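Walk-round before open day, Skakum unit, ground floor. Done May 2022, one pass, in a hurry. Second pass needed on anything marked OPEN before doors. Munudham own the building checks, we own everything that plugs in.

Marks: OK / OPEN / N/A

## A. Way in and visitor route

- [x] Front door opens fully, no wedge needed. OK
- [x] Route signed from car park. OK – sign by the bike racks has turned round, put back, needs a cable tie
- [ ] Floor tape on visitor side of demo bay. OPEN. Tape lifting at the corner by the pillar, somebody will catch a heel. Redo the whole strip, don't patch
- [x] Route width 900 mm at narrowest point. OK, measured at the Rajput display stand. Do not let them add the second banner
- [x] Step at rear exit marked. OK
- [ ] Max group size agreed. OPEN. Booking page says 33 in one go, bay holds 30. Split into two groups or fix the page. Fix the page
- [x] Sign-in sheet and visitor badges at desk. OK, pens missing

## B. Fire and first aid

- [x] Extinguisher by bay, in date. OK, next service July
- [x] Rear exit clear both sides. OK
- [ ] Alarm test told to neighbours. OPEN – Munudham to ring upstairs
- [x] First aid box stocked. OK. Low on large plasters
- [x] Assembly point on the back of the visitor badge. OK, old map but still right

## C. Arm demo (Kuvoddale cell)

- [x] Guarding fixed, no lose panels. OK
- [x] Door interlock stops arm. OK, tried from both sides
- [x] E-stop on pendant. OK
- [ ] E-stop on post. OPEN. Works, but label has worn off, can't be read from visitor side. New label
- [x] Speed limited to demo setting. OK, key out and in the desk drawer
- [x] Nothing on top of guarding. OK now. Two mugs and a clipboard removed
- [ ] Talk script mentions "please don't lean on the panels". OPEN, not in the current version
- [x] Gripper pads checked for wear. OK, one pair swapped
- [ ] Air line to gripper. OPEN – slow hiss at the fitting. Not a danger but it's audible and people will ask. Reseat and recheck

## D. Hand-held gripper station

Demonstrator seated, one gripper each hand, visitors watch first and then try.

- [x] Chair stable, castors roll ok. OK
- [x] Both grippers open and close freely, no pinch at the fingers beyond what's in the risk sheet. OK
- [x] Green light showing on both. OK
- [x] Marker blocks tight on both. OK, wiggled all of them
- [ ] Cable across floor. OPEN. Thin black one coming out from under the table. Needs a cover strip or a different route before anyone walks through here
- [ ] Table top cleared. OPEN. Jar of red sauce, squeeze bottle and the small box to go to the kitchen. Phone handset off the table as well
- [ ] Under table. OPEN. Bin can stay. Water jug and white bucket out
- [ ] Bags on floor. OPEN, both sides of the station. Cupboard please, all of them
- [ ] Wipes for handles between visitors. OPEN, ordered, not here yet
- [x] Under-twelves only with an adult next to them. OK, on the sign
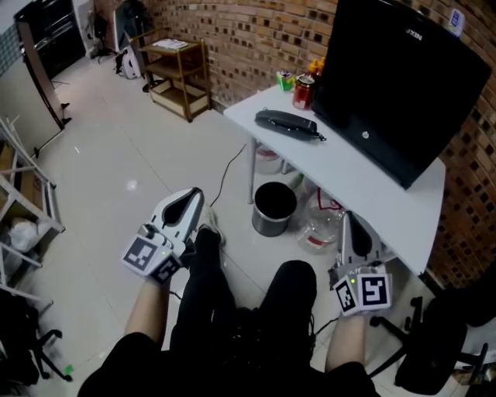

## E. Power and leads

- [x] PAT labels in date on everything in the bay. OK
- [ ] Extension lead behind the reception screen. OPEN – lead plugged into a lead. Get a longer one
- [x] Chargers off the carpet. OK
- [x] Isolator for cell reachable without crossing the tape. OK

## F. People on the day

- [x] Someone at the cell whenever it's live. OK, rota done
- [ ] Someone at station D for the whole session. OPEN, gap over lunch. Close the station if not covered, switch off and put grippers away
- [x] Up to 3 visitors at station D at once, rest wait behind tape. OK
- [ ] Staff briefing. OPEN. Ten minutes, before doors, by the cell. Must cover e-stops, exits and what to do when a child wanders off

## Carry over

Tape, floor cable and post label come first, the rest can be done while the kettle's on. Rajput want to bring thier own kit for the afternoon talk. Not seen it, so not passed. They send the test sheet or it stays in the van.

Recheck of OPEN items: not yet done.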